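Reusing an old office tower as a home file server, worth it?

jarnent_dad
Posted February 3, 2022
I want one place for family photos and scanned paperwork. An old office desktop cost me $40 at the Custthorpe surplus sale. My brother says buy a two-bay box and be done with it. I have 900 GB of files now and it grows slowly. Is the tower a bad idea?

Tedlow
Not a bad idea. The files matter more than the box. Two drives, mirrored, plus a third copy at somebody else's house. I lost a year of pictures in November by treating a mirror as a backup. It copied my deletion to both drives.

snorradottir_k
I disagree about the tower. It runs all day and an older one can idle at 100 watts if you're unlucky. Check your electric rate first. A small two-bay unit will use a lot less.

jarnent_dad
I'll borrow a watt meter from the library. Inside of a desktop:
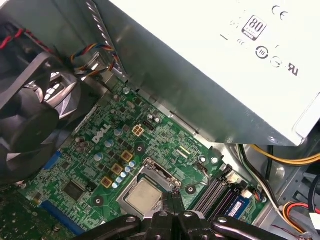
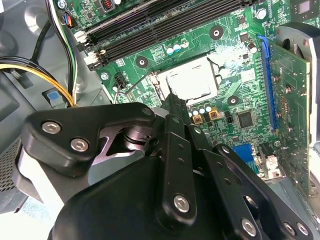
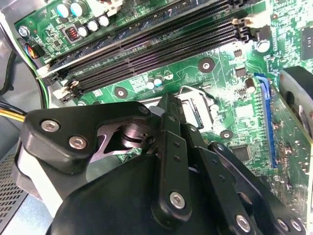 Green motherboard in all three. Power supply is in the first, memory slots in the last.

Sudheer Thampi
The 80 PLUS logo on the supply is a decent start but it says nothing about idle draw. Measure it with the drives spinning. Also look up how many SATA ports the board has before you buy disks.

snorradottir_k
And price the new drives. They'll cost more than the tower, so the $40 isn't much of a saving.

Tedlow
He needs drives either way. The two-bay boxes mostly ship empty. With the tower he can swap a dead supply for another one — try that with a sealed unit.

snorradottir_k
Fair, but I've had mine for years and never opened it. Some people want to store photos and not have a hobby.

jarnent_dad
I don't mind a small hobby. Is there a folder layout people like? Mine are all named after whatever phone they came from.

Sudheer Thampi
Year, then month, then event if you feel like it. Sort them before you copy anything over. And test a restore from the third copy, at least one folder.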